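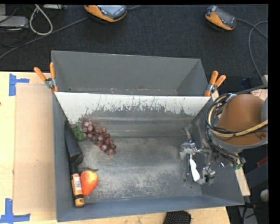 Gripper news! I promised last issue I'd say which one we were keeping, and after most of August spent swapping bits on and off the arm I've finally got an answer, sort of.

The contest was the linkage gripper from Presholm against the softer Kolano fingers that Mirko Negri has been going on about since winter. Same arm, same controller, same bin job: pick something out of one bin, drop it in the one behind, swap over when the first is empty. We use a proper jumble, so fake fruit, bottles, odd shapes, whatever rolls into a corner and sulks there. I ran 433 picks on each and my tea went cold for most of them.

The Kolano fingers are lovely on anything round. Grapes especially (the plastic bunch is a horror, all bumps and gaps) and they just sort of fold over it. Put something skinny up against a wall, though, and they're too fat to get in behind. The Presholm links slide down the side of the bin and come back with it, and that's where it pulled ahead, missing 110 to the Kolano's 209. Neither is a number I'd frame, but the corner picks were always going to be grim.

Giorgia Caputo reckons half my misses are the camera's fault, and she may be right. The glare off a grey bin floor does the depth readings no favours. She's lending us her Benedetti unit next, and I'll rerun the worst layouts with it before I blame any more fingers.

So the Presholm stays on for now. It's due a strip and regrease at roughly 3,000 cycles, and I'd love a hand if anyone's near the Pilley workshop and doesn't mind grubby fingernails. Mirko is sulking, but he's already sketching a narrower fingertip, so watch this space!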